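# Hand-Eye Calibration Checker for the Plollano Rig

Rūta Navickas, final report, software track

## Problem

The pick planner gets object positions from the head camera and turns them into arm commands using one fixed transform. When that transform is off by a few millimeters, the fingers close beside the object. Last semester's group recalibrated by hand and wrote the result into a config file. There was no way to tell when the numbers had gone stale.

My project was a small tool that checks the transform while the arm is in use and warns the operator.

## Method

The checker runs as a separate process called Litard. It subscribes to joint states and to the head camera stream. For each camera image it does the following:

1. Computes where the wrist should be from the joint angles.
2. Finds the wrist in the image with a keypoint model.
3. Projects the computed wrist position into the image and stores the pixel error.

A single error value is noisy, so the tool keeps the last 43 and reports the median. If the median goes over 10 pixels, the planner is paused and the operator sees a message. I trained the keypoint model on 2,000 labeled images and held out 473 more for testing.

Time stamps took longer than expected. The joint states and the camera use different clocks, and at first every fast motion looked like a calibration fault. I added an offset estimate at startup and skip any image taken while the wrist is moving above a set speed. The skip rule is crude, but it removed most of the false warnings.

## Results

On the held-out set the model found the wrist in all but 10 images. Most of the misses had strong reflections on the metal shell. With a transform I had shifted on purpose, the warning came up every time. Small rotation errors are harder to catch when the hand stays near the center of the view, and I don't have a good fix for that.

The planner pause works through the existing stop topic, so nothing in the planner code had to change. Settings are in `litard.yaml`. The log viewer only reads the new log format.

## Setup

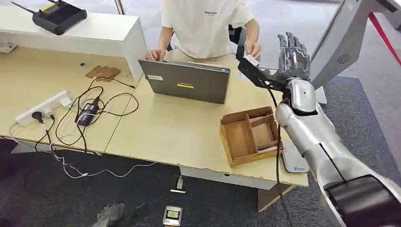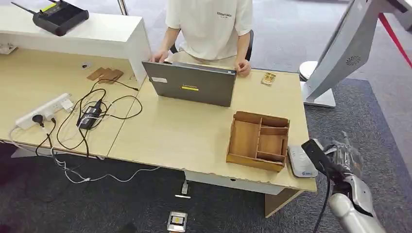 *Figures 1 and 2. Head camera views of the desk, with the laptop, the divided tray and the robot's hand.*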